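Started at a kitchen table in Ullow, still mostly run like one. Gosness Papers is a small wallcovering and surfaces firm. We draw patterns, get them printed, cut them, post them out and answer the phone when somebody's run short by half a roll (it happens, ring us).

## Who we are

Florin Cozma does the drawing. Trained as a sign painter, got tired of ladders. Định Nghiêm does colour, orders, the website, and most of the hanging when a customer wants it hung. There are four of us in all if you count the two part timers in the cutting room, and we do count them, they know where everything is.

We've been going almost seven years. Before that Florin sold hand-painted tiles at markets and Định worked in a paint shop mixing other people's magnolia.

## What we make

Small list, on purpose. Three patterns at the moment, each in a few colours:

- **Melodus** – big loose flowers made out of overlapping ovals, on a blue ground with thin wandering lines
- **Tô** – bowls. Just bowls, stacked and leaning. Good in kitchens, people put it in the loo as well
- **Ullow** – a small leaf, quiet, the one your mum will like

Melodus is the one most people write to us about. It began as paper scraps on the table, black ovals with white ones dropped on top, and Florin liked it better than the flowers he was supposed to be drawing that week. The lines behind were meant to be a proper square grid. He drew it freehand and it went skew and we left it skew. A straight version was printed as a test and looked like bathroom tiles.
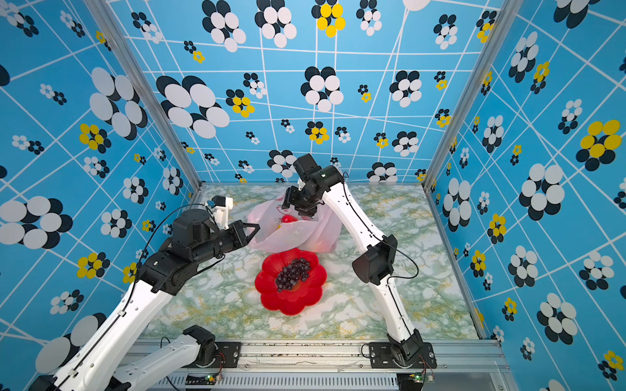
The yellow flowers came last. Định wanted more of them, Florin wanted none, so there's a few. We think that's about right now, a yellow one every so often among the white, and no two walls come out with them in quite the same spot, depending where you start your first drop. If you want one over the bed or behind the sofa tell us before we cut and we'll work out the lengths for you.

It's a busy paper and it likes company that's calm. Pale marbled surfaces go well under it, something with a bit of green or yellow in the veining picks up the flowers without shouting. Plain metal trim is nice too. We'd steer you off dark wood but it's your room.

And yes you can do all the walls. People get nervous and ask for one. The flowers are all different sizes so it doesn't turn into stripes when it goes round a corner, and small spaces take it better than you'd expect. Cupboards, alcoves, the inside of a booth. Corners are the fiddly bit. Cut into the corner and start fresh on the next wall, don't try to wrap a full width round, and if the join annoys you a slim corner trim hides it.

## How we work

Samples first, always. Order one, tape it up, leave it a few days, look at it in the evening with the lamps on. The blue shifts quite a lot between morning and night and we'd sooner you found out from a sample then from a finished room.

After that send us measurements. Height in three places please, old houses lie. We'll email back with how many rolls and a price. Offcuts get saved for drawer linings and given to the primary school.

## Finding us

The workroom is up the yard behind the bakery, blue door, bell doesnt work so knock. Best to email before you come as we're often out hanging.

Page last updated 10/2/23, new Tô colours to be added when Định gets a minute.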